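Speaker notes: Rooms that do more than one job
Evening talk, Somberg housing association residents' programme
Speaker: Floor De Haan. Forty minutes plus questions. Doors 7 pm, start at half past.

Before I start
Check the clicker. Water on the left. Ask Natnael to dim the back lights only, people like to write things down.

Opening (3 minutes)
Hello, thank you for coming, and hello to everyone standing by the radiator – there are seats at the front, I don't bite! I'm Floor and I have spent most of my working life in other people's bedrooms, which always gets a laugh, so wait for it. I fit out small flats. Before that I lived in one, with a sister and a bicycle.
Say the size of my first flat out loud and let people groan. Then: I loved that place. I still dream about the window.

Why bedrooms (5 minutes)
The bedroom is the room we give up on. We'll spend a month choosing kitchen handles and then push the bed against whichever wall has no door in it. And yet the bed is the biggest flat surface most of us own! We sort washing on it, wrap presents on it, pack for holidays on it, put the shopping down on it when the phone rings.
Last August we sent a questionnaire round the Tellitar and Zeman blocks and 437 of you answered, which is wonderful. Of those, 400 said they use the bed as a work surface at least once a week. Pause here. Let them look at each other.
Credit Hiwot Lemma for the questionnaire. She's in the third row, make her wave.

The bed as a table (8 minutes)
If we're going to use it that way, let's make it good at it.
Strip it back first. Duvet off, folded over a chair, pillows up at the head. A fitted sheet pulled fairly tight is a much better surface than a puffy duvet, where everything rolls to the middle.
Then use something with sides. I am mad about plastic baskets (hold up mine, the blue one). They're light, they wipe clean, and you can carry the whole lot out of the room in one go. A solid tray is fine for papers. For fruit, I like a basket with holes in it so the air gets round.
Daryna Holovko told me she sorts her fruit on the bed after every market trip, because her worktop is the width of a chopping board. Soft ones to eat today, firm ones for later. I tried it at home and now I do it too.
Mention the old towel underneath, for anyone with pale sheets and a bag of plums.

Head end, foot end (4 minutes)
Keep the job up near the pillows and leave the foot of the bed free. You want a clear stretch for the next thing you pick up. It also means you can sit down!
A nightstand earns its place here. Small is fine. Lamp, glass, book, and a bit of bare top left over for whatever you have in your hand.

Next slide, leave it up while I talk about grey and white. Grey sheet, grey-green pillows, white headboard, and a white basket up by the head end with the round orange fruit just above it. Look how the colour of that fruit sings against everything else! It's the best argument I know for plain bedding. Then point over to the shelves on the far left: open cubbies, a small green plant, a red-and-white bowl lower down. That bowl is where I'd have the fruit live once it's sorted.

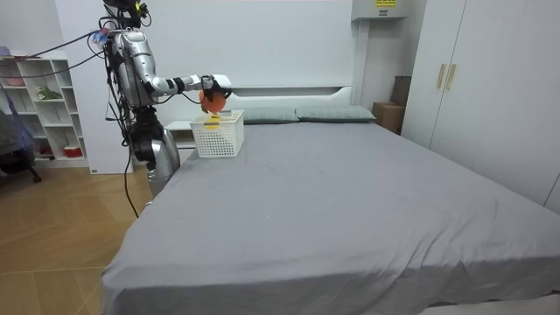 Open shelves (8 minutes)
Go straight on, no blank slide in between.
Open shelving frightens people. They think they have to be tidy. You only have to be tidy in the compartments at eye level. Put the dull things low down, in boxes, and let yourself have one or two cheerful things up top.
Loïc Brunet's trick: leave one cubby empty on purpose. It fills up by Friday-ish, you empty it, off you go again. (Loïc will deny it was his idea.)
Costs, for those who ask: the unit in the Indeo show flat came to 59 pounds second-hand, plus two brackets. Do fix it to the wall. Say that twice.

Have a go (7 minutes)
Pairs, please. Sketch your own bed from above and mark where things land on it during the week. Pencils are in the tin. Walk round and be nosy.

Questions
If someone asks about under-bed drawers, yes, but measure the door swing first. If someone asks about bunk beds, send them to Hiwot.
Handouts by the coats. Pencils back in the tin, please!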